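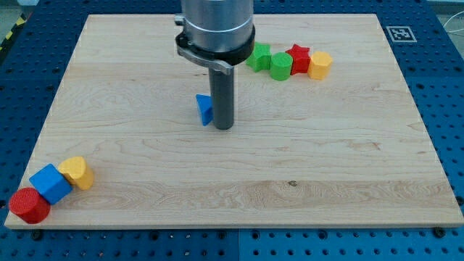
Maple is the tree I would plant first if somebody handed me an empty acre and forty spare years. It shades the house, it turns the street orange, it feeds the squirrels, and if you get the right kind it will put syrup on your table. And then there's the wood! People who only know maple as "that pale stuff" are missing out, because a plain board will show you darker tan streaks and even a little pink running through the beige, maybe with one small dark knot sitting off to the side. I have been known to hold up a line at the lumber yard over a knot like that.

My own maple habit started in Zusumthorpe, where the old sugar road climbs out of town past the creek and the trees on both sides meet over your head. Kwadwo Amoah has walked that road with me more times than I can remember. He grew up two houses from the bottom of it and taught himself to tell the kinds apart by bark alone, in winter, with his gloves on (I still need leaves, and I still get it wrong).

"You look at the top of the tree first," he told me in June, when everything was so green I couldn't see the top of anything. "A sugar maple fills itself in. A silver maple reaches."

Sugar maple is what most people mean by hard maple. It grows slowly, and the wood is dense and close, and that's why you find it in bowling lanes, butcher blocks and the backs of violins. Red and silver maple are called soft maple, though soft is a bit unfair. You could build a perfectly good dresser out of red maple and your grandchildren would be fighting over it.

The leaves are easier than the bark, thank goodness. Sugar maple has smooth edges between its points, and the dips between the points are rounded, like the bottom of a U. Red maple has little teeth all along the edge and sharper dips. Silver maple is cut so deeply it looks like it was done with scissors, and when the wind gets under it the whole tree flashes white. Norway maple fools everybody until you snap a leaf stem and see the milky sap.

There are 244 maples along the sugar road. Kwadwo counted them for the town's tree map, twice, and got the same number both times, which pleased him so much he called me from the top of the hill. The oldest is one we call Obi. It stands by itself in the Skinow pasture, and a forester who came through put its age at some 200 years. It has lost two big limbs and doesn't seem to mind. On a warm evening you can sit with your back in the hollow between two roots and hear the creek from there.

Late winter is when the road really wakes up. Cold nights, warmer days, and the sap starts moving. It takes a lot of it to make syrup, far more than newcomers expect, and the boiling goes on past midnight with everyone's hair smelling like breakfast. The sugarhouse at Pistex farm sets out 500 taps in a normal year and went up to 700 last season, when the new lines were ready in time. I carried wood for two nights and was paid in a quart of the dark late syrup, the kind that tastes almost like coffee. I'd take it over the fancy golden stuff any day.

Fall is for looking, of course. The red maples in the wet ground by the bridge go first, then the sugar maples from the top down, so for a week or so you get trees wearing orange hats over green coats. If you're coming up, park by the creek and start early in the morning while the mist is still in the field. Bring something hot to drink. The walk to Obi and back is an easy one, and the gate to the pasture is open to walkers as long as you latch it behind you.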